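Kistcombe Workshop Notes: Laundry
Can a machine fold the wash yet?

Folding is a poor first job for a two-armed machine. A shirt has no fixed shape, the collar hides the sleeves, and a soft seat gives way under the fingertips. Shirts and shorts with trim are a fair test piece because the edges show up well against plain upholstery.

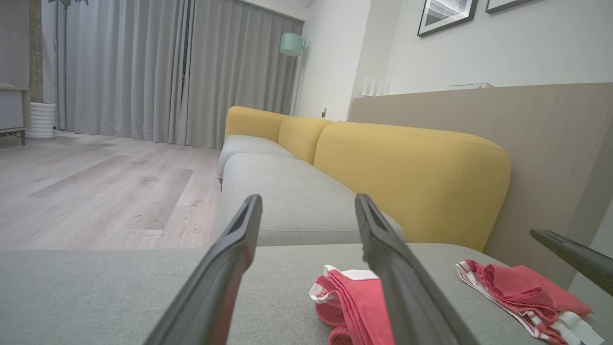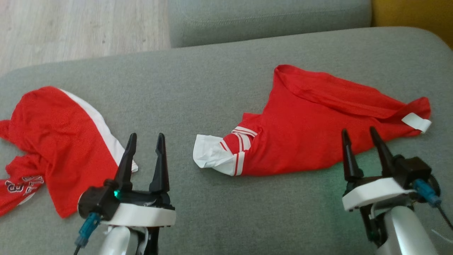
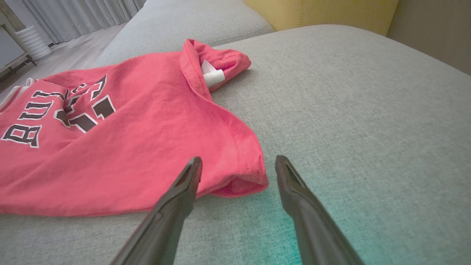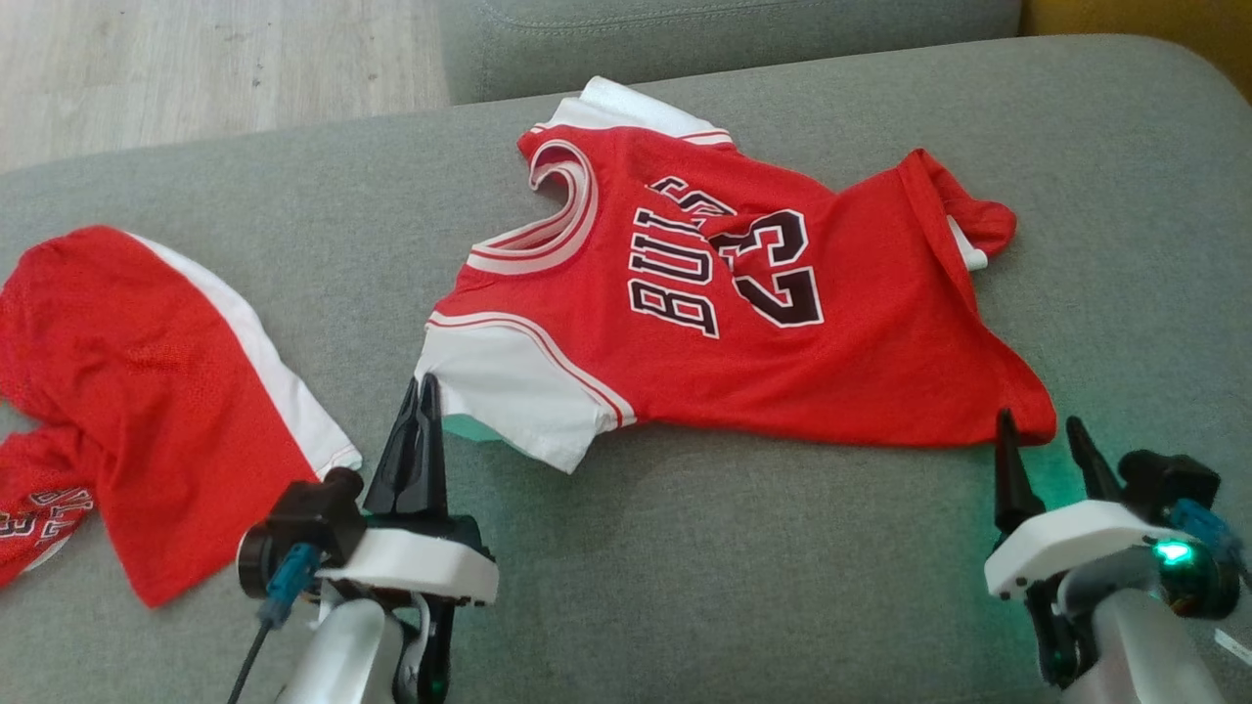

Red sportswear on a gray sofa seat, with the gripper fingers close by.

Where things stand

Flat towels are within reach. Shirts that start in a heap are not dependable. In the Draltberg trial, 18 of 80 shirts needed a hand to finish, mostly at the sleeves. Allow 3 minutes per shirt – a person is much quicker.

Tips if you are setting one up

Find the neckline first. The label is a good marker, though it may be folded under.

Pinch one layer only. Two layers lifted together will drag the back panel and twist the hem.

Lift by both shoulders, let the cloth hang, then lower it hem first. Pulling a pile flat across woven upholstery leaves ridges.

Keep large prints on the outside of the fold. Thick lettering resists a tight crease and springs back.

Narrow fingertips get under a hem more easily than blunt ones. Check them for burrs before working on mesh. The Donano file set has a fine grade that suits this.

Limit retries to 3 per grasp, then shake the garment out by hand and start again.

For the same work on a bench, see Sobczak board covers under Shop Surfaces. Socks are still a hand job.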